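Can It Do My Laundry Yet? Project Report, Andance House Group

Nusrat Amarasinghe
Tindatcombe College, Intro to Automation

Why I picked this

My mom has been promised a robot maid since she was a kid, and she still folds everything herself. So when we got to choose our own question for the final project, mine was pretty much ready to go: are machines able to do regular chores yet, the boring ones, in a regular room? Not welding, not boxes on a conveyor. Clothes on the floor. Stuff that goes in a basket.

I figured going in that the answer would be "sort of," and I'll tell you right now that I ended up at "sort of, slowly, and it depends a lot on the sock." But I learned way more than I expected about why, so please keep reading!

The task I settled on

Tidying clothes and bags sounds like one job. When I sat down to write it out as steps I got to a full page before I'd even put anything away. Spot the thing. Decide what it is. Get hold of it. Lift it without dragging three other things along. Carry it over. Let go in the right place (letting go is harder than you'd think, because cloth likes to cling). Then go back for the next one.

I split all of that into two piles for the report, "getting it" and "putting it." Most of the papers I read spend nearly all their pages on getting it, and I think that's a little unfair to putting it.
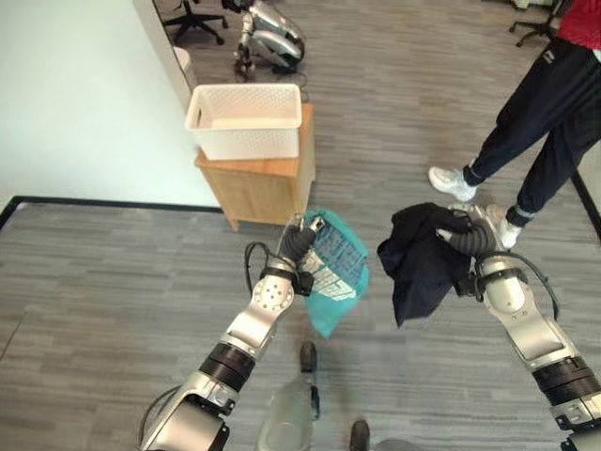

A shopping bag in the left gripper, a black garment in the right, and the basket up on the cabinet.

Two arms are a big deal for this kind of work. With one arm you grab, carry, drop, go back. With two you can hold a thing up and look at it, or pass it across, or carry a pair of items in one trip like any lazy person would (me, every night). The catch is that the arms have to stay out of each other's way, and every extra joint is one more thing for the software to plan around. My first plan had the arms taking turns and it was painfully slow on paper. My second plan had them moving together, and I found out how many ways there are to knock your own elbow.

Bedrooms are mean

I had the idea that a kitchen would be the hardest room in a house. Knives, glass, water. I've changed my mind, and I'd now put the bedroom right up there with it. Nearly everything in a bedroom is soft. A mug has one shape and keeps it. A T-shirt dropped on a bed has a new shape every single time, and the bedspread under it is cloth too, so the robot has to figure out where the shirt stops and the bed begins. If the grip goes in too deep, up comes the duvet along with the shirt. Too shallow and you've pinched air.

Color helps. Dark clothes on a white cover are about as friendly as it gets. I wrote a little color sorter for the class demo using 1093 practice photos that I labeled myself over two weekends, and it did great on that kind of thing and fell apart on gray on gray. I then bumped it up to 2407 photos, which helped some, but it still thought a pillowcase was a towel more often than I want to admit in a graded document.
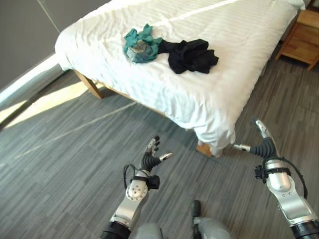 Bošković thought I was asking the wrong question here, and wrote in the draft comments that a machine doesn't need to know a shirt is a shirt if everything on the bed is headed for the same basket anyway. Just pick up whatever isn't bed! I fought that for a while and then gave in, and it made my plan a lot shorter. You only need names for things when different things go to different places. So whites and darks, yes. One big hamper, no.

Up close, everything is a blur of fabric

The other thing I had wrong was cameras. I assumed you'd want one good camera up high and that would be that. But an arm reaching for something tends to block the view of exactly the spot you care about, so a lot of setups add small cameras down at the wrists. That gets you a look past your own hand in the last few inches. It also gets you a view so close that there's hardly any object left in it, only cloth and pattern, and a person glancing at it would have a rough time saying what they were looking at.
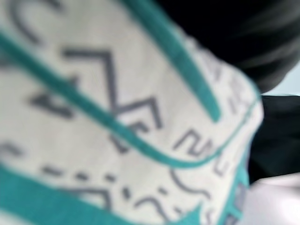

Wrist camera, very close to the printed white and teal fabric.

I spent a whole evening trying to get my sorter to say something useful about close-ups like this. It couldn't. It wanted an outline and there wasn't one. What worked better (a tip from my lab partner Ferari, thank you!!) was to stop asking "what is this" at that distance and only ask "is there an edge or a fold I can pinch, and which way does it run." By then the high camera has already done the naming. The wrist one just has to finish the job.

Bags turned out to be their own chapter. A reusable bag has handles, so you'd think great, free handles. Except handles flop over, or hide underneath, and a strap looks a lot like a printed stripe. If you go for the stripe you're just scraping at flat cloth. For my written plan I put in a rule: try the strap once, and if the fingers close all the way with nothing between them, forget the strap and grab a corner. Corners are boring but they're usually there. 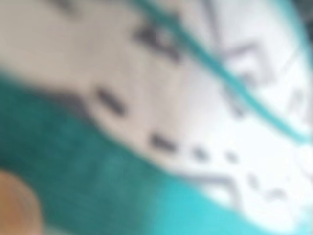 So would I buy one for my apartment today?
Not for laundry, at the speeds I've been reading about, and not with stairs in the way, but I'd happily take one for clearing the floor while I'm in class and don't care how long it takes.

Time and money, the short version

I gave myself a pretend budget of $1000 for a home helper, mostly to see what fell off the list. Almost everything fell off the list. A second arm was gone right away, and so was any hand with real fingers. I then gave the pretend helper 200 minutes to clear a messy room, which is a silly amount of time for a person, and my step-by-step plan fit inside it only if nothing got dropped. I hadn't put in any time for dropping things. I fixed that in the last version of the spreadsheet and now it doesn't fit.

What I'd do differently

Start with putting, for one. I left the basket part for the end and rushed it, and there's a lot in there: how high to lift so a sleeve clears the rim, what to do when half the shirt hangs over the side, how you'd tell that the basket is full. I'd also label fewer photos and pick them better. My first batch was way too neat, since I'd laid everything out nicely before taking them, and my actual floor has never looked like that.

The sorter code and the spreadsheet are in the shared class folder under Andance. The spreadsheet has two tabs, and the second one is the one with the drops in it.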